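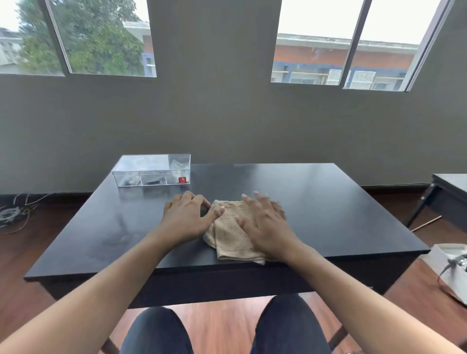 Vinegar in the towel wash?

kelita_mum
Morning all! My bath towels have gone like cardboard (hard water here in Conolwood, it's dreadful) and my aunt swears by white vinegar in the drawer. Has anyone tried it?

WayneCaron
Years now, lovely. Half a cup, no softener, and a good shake before they go on the line – they come up a treat.

tubby91
Sorry Wayne, I can't agree. It perished the door seal on mine. Less powder and an extra rinse did far more for us.

kelita_mum
Extra rinse tonight then, thank you both!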